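Towns Should Stop Treating Reusable Dishes as a Hobby

Trillside has debated waste at public meetings for most of 16 years. In that time the town has added a second recycling pickup, raised the price of extra trash bags and printed several editions of a sorting guide. It has said very little about the plates, bowls and tubs that pass through its parks, halls and school gyms at every supper and fair. The view of this publication is that the town should own a common stock of reusable dishes, lend it without charge, and pay for the washing out of the general budget.

The present arrangement leaves the matter to individual groups. A club that wishes to avoid throwaway plates must buy its own, find a closet for them and wash them after each event. Some groups do so faithfully. Most try it once. The costs of disposal, meanwhile, are carried by every household in town, including those that never attend a fair. A public cost of this kind calls for a public answer, and dish lending is a modest one.

The usual objection concerns money. The Oline district opened a lending stock two years ago with 600 place settings and a budget of 3,000 dollars for its first season. The sum covered plates, serving bowls, lidded tubs and crates, along with a used commercial dishwasher. Breakage has been low, as the district chose plain molded ware in preference to china. It has not needed to ask for more money, and the booking calendar for the warm months now fills by April. 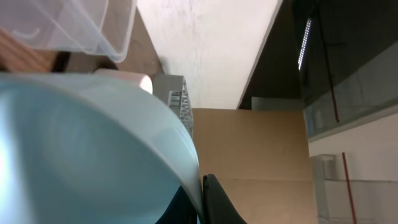 What Lending Requires

A lending service depends on dull matters handled well. Dishes must come back on time, and someone must be paid to receive them. Sizes should be few, so that lids fit and stacks hold. Oline began with 15 kinds of container and soon retired most of them. The lesson for Trillside is to buy fewer kinds, in greater number, and to resist donated sets that match nothing else on the shelf.

Storage deserves equal care. The basement of the Marty Building has been proposed, and it is a poor choice. It has no elevator, and the stairs are narrow. The former ticket office beside the ball field is smaller, but a truck can reach its door and it already has hot water. The town should accept the smaller room and keep the stock within its limits.

There is also the question of whether a private firm should run the service. Plillirance, which handles linens for several nearby towns, has offered to add dishes to its route. The offer is reasonable on its face, and the firm's record with linens is good. Yet the proposed contract sets a minimum order well above what a small group would need. A family holding a memorial lunch, or a reading circle that meets over soup, would be turned away. Those are the borrowers a town service ought to place first.

A further concern is habit. Residents have grown used to clearing a table by folding up the cloth and dropping the whole of it into a bin. Food that could be composted goes the same way, together with wrappers and paper napkins, and no sorting guide has changed this.

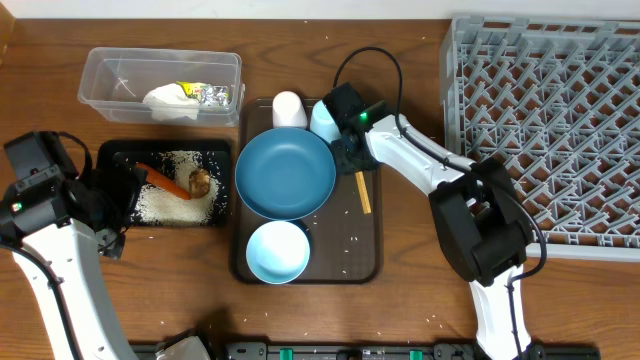

Reusable dishes do alter the habit, in our observation, for a practical reason. A plate that must be returned has to be scraped, and a person who is already scraping a plate will generally scrape it into the correct bucket. At the suppers in Oline, compost buckets are now set out beside the return crates as a matter of course. Trillside could adopt the same layout at its own events at almost no expense.

We do not claim that a shelf of bowls will settle the town's waste problem. Construction debris and packaging make up a far larger share of what is hauled away, and both deserve attention that they have not received. But those questions require the county and the state to act - a lending stock requires only a room, a washer and a line in the budget. The council has the authority to approve all of these when it takes up the parks budget, and we urge it to do so before the summer bookings open.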